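May
by Blair MacAulay

We use cookies to remember your preferences. By continuing to read you accept this. Manage settings

The vault and I have agreed to see other people

I took up adult gymnastics at an age when most of my friends were taking up cholesterol medication. This spring, after two years of Tuesday-night-style stretching and a great deal of falling into foam, I entered a competition. It was the Sullasell Masters Invitational, which sounds grander than it was. "Invitational" meant that Agnes MacBrayne sent an email to everyone she had ever met who owned a leotard.

I do not own a leotard. I have a pair of shorts and a T-shirt from a 10K I didn't finish, and the rules allow both.

The morning

Warm-up was at 9, so I was up before six eating a banana over the sink. My coach, Ngaio Cosgrove, had told us to have a proper breakfast and to stay off the coffee. I had the banana and three coffees. By the time I got to the gym my hands were shaking so hard that putting chalk on them was just a matter of holding them near the bowl.

There were four of us from Clomora, which is what our club is called, after the street the old gym used to be on. Magnus Drummond was doing rings. Magnus can do a real iron cross, or can do most of one, and he talks about the missing part the way people talk about a house they almost bought. Angus Munro was doing floor and high bar. I was down for floor and vault, and Ngaio was coaching us and competing on beam, and also driving, since her van was the only vehicle that fit everyone's gear.

Floor

I'd like it on the record that my floor routine went fine. I have a cartwheel, a round-off, a handstand forward roll, a scale (that's the one where you stand on one leg and try to look like a weather vane) and a backward roll to something we've been calling a straddle stand. I did all of them, in order. There was a moment in the scale when I could hear my own ankle, but I held it for the full count.

One judge smiled. I've thought about that smile more than is healthy. It could have been encouragement. It could have been the kind you give a dog that has carried a very large stick through a very small door.

Angus went after me and did a back tuck, so any impression I'd made lasted about as long as it takes to salute.

Vault

The masters rules let you pick your height, and I picked the lowest. The vault is a squat-on, jump-off. Six-year-olds do it. They do it in a line, without stopping, chatting to each other. What they don't have is knees with opinions.

My first run-up was good. I hit the springboard square, got my hands down and then my feet simply didn't arrive. I ended up lying across the table on my stomach like a coat someone had thrown there. I got a round of applause, and I'm sorry to say I waved.

The second one I landed. It wasn't pretty, and I took so many steps on the dismount that I was practically in the snack line, but I went over the thing and came down on the other side of it on my feet. Ngaio yelled so loud that a girl on beam had to stop and start over. We apologized to her afterward and bought her a pretzel.

What it cost

People have asked, so: the entry fee was fair, the travel was a share of Ngaio's gas, and the grips I bought for high bar, an event I don't do, were my own fault. I got them from Zonier because they came up in a sale while I was lying on the couch watching other people's kips. They are very nice grips. Magnus is borrowing them.

I've also been writing down every vault I do in practice in a notebook, and I'm at 446 since last fall. My plan is to reach 2000 and then reconsider. Ngaio says that if I bent my legs less on the run-up I could reconsider a lot sooner.

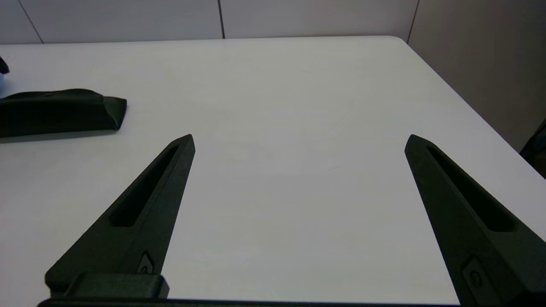

What's next

Agnes wants to hold another one before the end of the year and has floated the idea of a team event, where your worst score gets dropped. I've never felt so seen by a scoring format.

Angus would rather go to the open meet on Kos, which has masters divisions by decade and, he keeps mentioning, a beach. I've looked at the entry list from last time. The man who won my age group on vault did a handspring. He's got a mustache and calves like bowling pins, and I don't think I'm ready to share a springboard with him.

In the meantime I'm back to drills. Run, hurdle, board, hands. Run, hurdle, board, hands. My shin has a bruise on it shaped like Ohio, and I've signed up for the extra session.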